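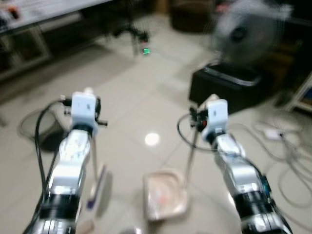 5. Setting Up a Two-Arm Floor Task in Terent

By now you should have the Terent planner talking to both arms and the head camera streaming into the Dirnier perception window. If either of those is still giving you trouble, please go back to Section 4 and get it sorted first. Everything in this section leans on a good camera-to-arm calibration, and it's no fun chasing a planning problem for an hour when the trouble was in the calibration file all along (we've done it, more than once).

We'll build the sweeping task, with one arm on the brush and the other on the dustpan. It's a friendly one to learn on, and most of what you set here carries over to mopping, raking or anything else where one tool works against another.

5.1 Load the task template

1. Open Terent and choose File, New Task, From Template.

2. Pick "Two-arm, tool against tool." The older template called "Two-arm, shared object" is still on the list, but it assumes both grippers hold the same rigid thing and will fight you the whole way.

3. Give the task a name. Please leave out spaces, as the Qaisi log exporter still trips over them.

4. Set the left arm's role to Mover and the right arm's role to Holder. The Mover carries the brush and the Holder carries the dustpan.

Note: The roles can be swapped later from the same menu, but your saved waypoints won't follow them. You'll need to teach those again.

5.2 Teach the tool tips

Terent plans for the tip of the tool, so it has to know where that tip is. With a long-handled brush the tip sits a good way from the gripper, and a small angle error up at the hand turns into a big miss down at the floor. Take your time here, and maybe get yourself a coffee first.

1. Close the left gripper on the brush pole and press Hold.

2. In the Dirnier window, click Tool Tip and then click the middle of the bristle strip in the live view. If the picture is smeared, wait for the head to settle before you click.

3. Tilt the wrist a little using the jog buttons and click the same spot again. Dirnier asks for 3 views in all.

4. Do the same for the dustpan on the right arm, clicking the middle of the front edge.

5. Press Solve. A green check means the views agree with one another. An amber one means you should throw them out and start the step over.

Caution: Keep the jog speed on Low whenever a tool is in the gripper. The collision model doesn't include the pole until you've pressed Solve, and the planner will happily swing it into the other arm.

5.3 Tell the perception side what counts as litter

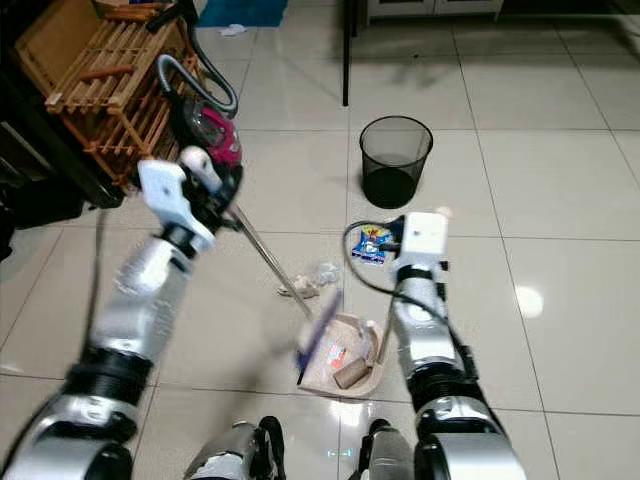 1. Under Targets, switch on Small Loose Items. It covers cardboard tubes, crumpled tissue, snack wrappers and the like.

2. Set Clear Film to High Sensitivity. See-through wrappers take on the look of the tile underneath, and at the default setting they tend to come and go between updates.

3. Turn on Ignore Glare. Shiny floors throw back the ceiling lights as bright ovals, and without this option Dirnier may mark one as an item and send the brush after it.

4. Draw a Keep Out zone around each thing that should stay put, such as a wastebasket or a piece of furniture. Leave a bit of breathing room for the cables on the arms, as they swing wider than you'd expect.

5. Check Collected Area. Anything inside the dustpan outline should drop off the target list. If it doesn't, redo the dustpan tip from 5.2.

5.4 Set the sweep and do a dry run

1. Set Approach Angle to 135 degrees and Passes per Item to 2. Brock Després on the Varkmont support desk settled on these for hard tile, and they're a fine place to start.

2. Set the Holder to Stay on Floor, so the pan keeps its front edge down while the brush comes in.

3. Press Preview and watch both arms in the simulator from start to finish.

4. Press Run with the speed at Low and one hand near the stop button.

Note: If the brush stops short of the pan, raise Overlap one notch at a time. Saved settings go in the task folder, and you'll want them handy for Section 6.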